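Laundry hours cut at Gudau Street building, tenants want them back

Tenants at the Gudau Street apartments say they've been left scrambling after the building's shared laundry room went to shorter hours this month with one day's warning. A notice taped to the door says the room now closes at 7 p.m. It used to be open till midnight.

That's a problem for anybody on a day shift. Which is most of the building.

"I get home at 6:30. Wash takes 40 minutes, dryer takes an hour if you're lucky," said Jarosław Sikora, who has rented on the third floor for six years. "So when am I supposed to do it? On my lunch break?"

Sikora started a petition the same night the notice went up. It had 94 signatures by the time he handed it in at the management office. There are 129 units in the building, so not bad for a sheet of paper and a pen on a string. 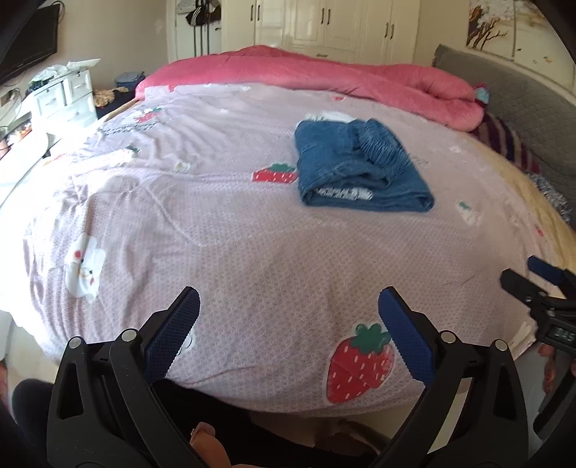
The management company, Plellix, took over the building last spring. In a short written reply to questions it said the change was made after noise complaints from ground floor units next to the laundry room, and that the hours are "under review." No date given for when the review ends. A follow-up call was not returned by press time.

Ground floor tenants don't all agree on the noise. One woman who shares a wall with the dryers said the late spin cycles had been keeping her toddler up for months and she was glad somebody finally did something. She asked not to be named as she has to ride the elevator with everybody else. Her neighbor across the hall said he never hears a thing and signed the petition twice by accident. (The second one was crossed out. It's not in the 94.)

The machines are part of the argument too. Six washers, six dryers, but two of the dryers have had out of order signs on them since before the hours changed. Tenants say that makes the crunch worse, with lines starting at 5 and baskets left on the floor to hold a place. Sikora said there was a shouting match over a dryer last week. No one was hurt, one load of towels ended up in the hallway.

Plellix said parts for the broken dryers are on order.

Some people have given up and go out for it. The closest laundromat, Seslow Wash & Fold, is nine blocks away and stays open until 11 p.m. The evening attendant there said it has been noticeably busier, mostly people with rolling carts coming from the direction of Gudau Street. Price is the catch. A regular wash at Seslow costs more than double what the building machines charge, and the dryers run on a timer you have to keep feeding.

"For me it's okay, I'm one person," said a second floor tenant who was folding sheets there after 9 at night. "My sister is upstairs with three kids. She's down here with four bags. In December, on ice, forget it."

Others are washing small stuff in the sink and hanging it over the tub. One tenant said she now does bedding only and wears her jeans a lot longer than she used to. Another has been running a load at 6 a.m. before work, which is allowed under the new hours, though he said the line is getting long then to.

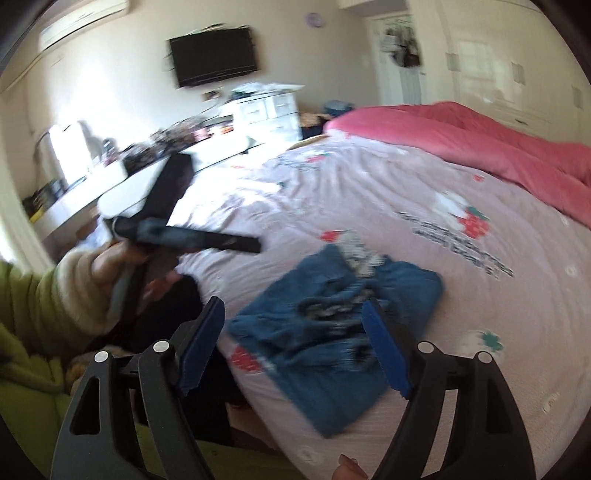 City rules don't say much on this. A landlord has to give written notice before taking away a service that's listed in the lease, but there's no minimum number of hours for a laundry room. Whether cutting the evening counts as taking away a service depends on what the lease says, and the leases at Gudau Street aren't all alike. Older ones, signed before Plellix came in, list "laundry facilities, open daily until midnight." Newer ones only say "laundry facilities."

Sikora has an old one. He brought it to the office, highlighted.

A tenant advice desk at the Åberg branch library has been helping residents look over their paperwork. The desk is telling people to keep paying rent in full, keep a copy of the notice, and write down any dates they couldn't use the room. Walk-ins are okay, bring the whole lease and not just the first page.

The petition asks for three things. Midnight closing back, or 10 p.m. at the least. Both dryers fixed. And some kind of padding or mats under the machines along the shared wall, which the petition says would help the ground floor more than a locked door does. Tenants got a quote of $2,000 for the mats, put in, and stapled it to the back.

Plellix would not comment on the quote but confirmed it has recieved the petition.

A tenants meeting is set for 7:30 p.m. in the lobby, date to be posted by the mailboxes. Management has been invited and hasn't said if it will send anyone. Folding chairs are limited so bring one if you have it.

Until then the laundry room is open 6 a.m. to 7 p.m. daily. Last wash has to be in by 6 p.m. The doors lock on a timer, and tenants with clothes stuck inside after closing should call the office number on the notice. Sikora says he tried it. Got voicemail, picked up his shirts in the morning.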